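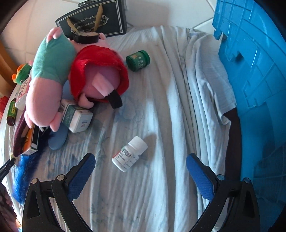

How often do you swap the finger pads on a gripper?

Every 3,950 cycles on ours, sooner if the ridges go smooth.

**btoth:** Mine are Vekel pads. I log each swap and clean the pivots while the fingers are off.

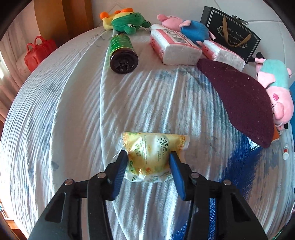 I don't oil them afterward. Oil creeps onto the pads and bags start slipping.

**stuvton_961:** Disagree. Dry pivots bind. One drop per joint, wipe, done.

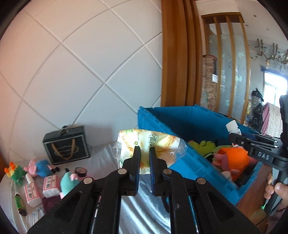 Play in the pivots is what I check first. Open the jaws, rock each finger by hand, then snug the screws. With four round heads on the joints, it's easy to skip one, so I mark them with paint.

**btoth:** Paint, fine. Still no oil.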